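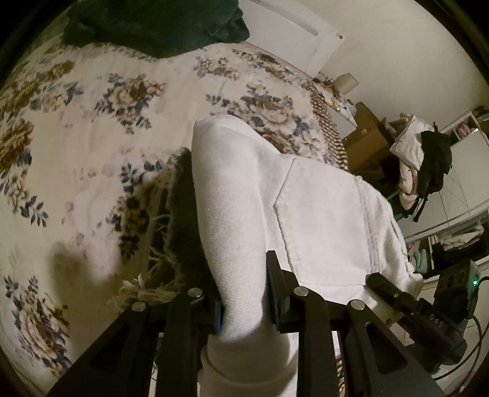

Karam Papers in Household Studies, vol. 6, no. 3

Figure 3. White denim lifted over a bed with a cream floral blanket. The raised double-stitched seam keeps its line while the cloth beyond it bunches and puckers.

4.2 The bed as a folding table

We had expected, when we drew up the diary sheets, that most of the folding in our households would be done on tables, and we had even gone so far as to print a little plan of a kitchen table on the back page so that people could mark where the piles went. Very few of those plans came back with anything drawn on them. Of the 1,940 diary entries we were able to use, the greater part named a bed as the place where the clothes were sorted, smoothed and folded, and a good many of the rest named a bed as the place where they waited until somebody had the patience for them. The kitchen table came a long way behind, and the ironing board, which several people owned and were rather fond of, hardly appeared at all.

It is easy to see the attraction. A bed is wide, it is usually free in the daytime, and it stands close to the wardrobe or the chest of drawers where the clothes are going in any case. Lina Hakim, who kept the diary for her household in Prurdale and wrote far more in the margins than we had any right to hope for, put it like this: "I can lay out a whole pair of trousers and walk round three sides of them. On the table I am always folding over the edge of something, the fruit bowl or the post." Others mentioned their backs, and here opinion was divided. Some found the bed too low and knelt beside it, or sat at the pillow end with the clothes in front of them, and one person in Gallgate had got into the habit of piling the spare duvet under the blanket to bring everything up by a hand's breadth, which we tried ourselves and can recommend.

The covering on the bed matters more than we had thought. A taut, smooth cover lets a shirt slide about while the sleeves are being turned in, which is pleasant for thin cotton and tiresome for anything heavy. A blanket with a bit of nap holds the cloth where it is put. The pattern comes into it too, in a small way. White things on a white sheet are surprisingly hard to work with, for the hem disappears and one ends up feeling for it with the fingertips, whereas on a printed blanket the outline of the garment is plain at a glance. In Figure 3 the blanket has brown, tan and pinkish blossoms among slate-blue leaves, and the white cloth stands out from it clearly. Several of our diarists had noticed the same thing for themselves, and Carla Chamoun said that she threw a flowered cover over her plain bedspread before starting on the school shirts, purely so that she could find the collars.

4.3 Denim and other stubborn cloth

Denim came up again and again, nearly always in a tone of mild complaint. We asked people to put a tick beside any garment that had needed more than one attempt, and jeans, denim jackets and denim skirts gathered a good number of ticks, along with fitted sheets (of which more in the next section) and anything with a hood. The reasons given were fairly consistent. The cloth is thick, so that each fold takes up room and the last one tends to spring open. The seams are thicker still, and where two of them meet in the middle of a fold they make a hard ridge that tips the whole pile to one side.

Figure 3 shows some of this rather well. The flat panel lies broad and obedient, with its slightly rough, stitched edge running at an angle, and beside it the double-stitched seam stands up from the cloth. Past the seam the fabric has gathered into rumples. The narrow upright fold to the left, where the fine diagonal weave can be seen, has a rounded top, and this is how denim generally behaves when it is lifted by a small pinch: it makes a tube. Thin cotton picked up in the same manner falls into many little pleats, and knitted wool simply stretches downwards and hangs there looking sorry for itself.

Our diarists had their own ways of dealing with it. Tamer Abu Hammour, whose household had the most denim of any we visited, gave us a full account over a very generous lunch, and we have tried to set it down here much as he told it. He begins by finding the longest seam and laying it straight, taking his direction from the edge of the bed. Then he smooths outwards from the seam with the flat of his hand — never towards it, as that only pushes the slack up into a ridge — and turns the garment over to do the same on the other side. Only then does he make the first fold, and he makes it along a seam wherever he can. For trousers he folds in half lengthwise and then in three, tucking the waistband inside. For jackets he has, in his words, given up, and hangs them.

Siv Løken took quite the opposite view. She told us that she never looked for the seams at all and preferred to hold the garment up by two corners, give it one good shake over the bed, and let it drop flat. We watched her do this with a pair of her son's jeans and it was a pleasure to see. It does need some length of arm, and it needs a bed with nothing else on it, and in most of the homes we visited the second of these was the harder to arrange. When she tried it for us again with a jacket the sleeves landed underneath, and she laughed and did those by hand like the rest of us.

White denim deserves a word of its own. It was treated with noticeably more care than blue, kept away from the pile of darks, and several times put by to be folded last. Ghassan Awad explained that he wiped down his kitchen table before folding anything white on it and that he had gone over to the bed in May for exactly this reason, having grown tired of crumbs. He also thought that creases showed less on white than on blue, where a hard fold can leave a paler line after many washings. We have no measurements to offer on the point. The two people in Gallgate with whom we raised it were sure that he was wrong, and told us so at some length.

What we can say is that the amount of trouble taken over a garment did not follow its price, so far as people were willing to tell us what things had cost. It followed much more closely how the thing was to be stored. Clothes bound for an open shelf were folded with real attention, edges lined up and the rounded side facing out. Clothes bound for a deep drawer were folded once or twice and pressed down with the forearm. The Nuder shelf units that six of our households had in the bedroom are fairly shallow, and a pair of jeans folded in three sticks out over the front, so in those homes the trousers were folded in four, seams and ridges and all, and the pile was turned end for end halfway up to keep it level.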